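# Why does your shadow grow and shrink?

Last September I tried to step on my own shadow's head. I was walking home along the river path in Niltdale, it was late in the day, and my shadow was huge! It went all the way across the path and up the wall of the bakery. I took a giant step. The head moved. I jumped. The head moved again. I never did get it, and you won't either, but please try.

So what is a shadow? Light travels in straight lines. It leaves the sun and keeps going until it bumps into something, like a tree or a cat or you. You stop some of the light from reaching the ground, and the patch where less light lands looks darker. Your shadow is a sort of you-shaped gap in the sunshine.

Now for the size. In the middle of the day the sun is high up, so its light comes down steeply and your shadow is short and stubby. Early in the morning and late in the afternoon the sun is low. The light comes in sideways and your shadow gets stretched out like chewing gum.
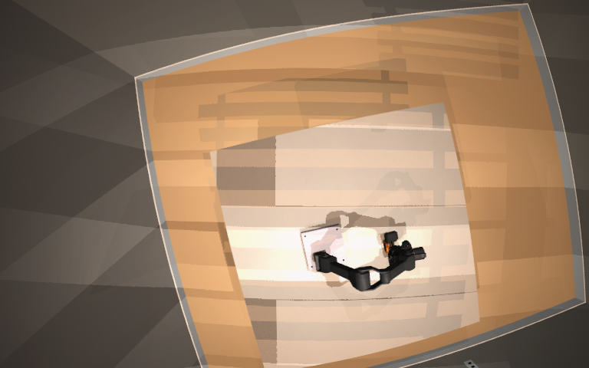 Shadows have soft edges too, and this is my favorite part. Hold your hand close to a sheet of paper under a lamp and the shadow is nice and crisp. Lift your hand higher and the edges go blurry. A lamp isn't one tiny dot of light, you see - it's a whole glowing shape. Around the edge of the shadow, some of the lamp's light gets past your hand and some doesn't, so you get a gray, fuzzy border. It even has a name, the penumbra (say it "pen-UM-bra"). The really dark bit in the middle is the umbra.

My friend Wanting Liang teaches fifth grade in Miketham, and her class measured the shadow of the same fence post on a sunny Tuesday. At noon it was 11 inches long. By late afternoon it was 36 inches! The post hadn't grown at all, of course.

## Try it yourself

You'll need a stick, some chalk and a sunny day.

1. Stand the stick up in a pot of sand or soil, somewhere flat like a driveway.
2. Draw a chalk line along its shadow and write the time next to it.
3. Come back every hour and draw another one. Try to get at least 5 lines.

Don't move the pot! And never look straight at the sun, even for a second, even with sunglasses on.

When you're done, you'll see that the lines fan out as well as changing length. People used that trick to tell the time long before they had clocks. There's an old sundial in the park at Catbridge, and I always check it against my watch. In summer it's an hour behind, as sundials don't know about daylight saving time.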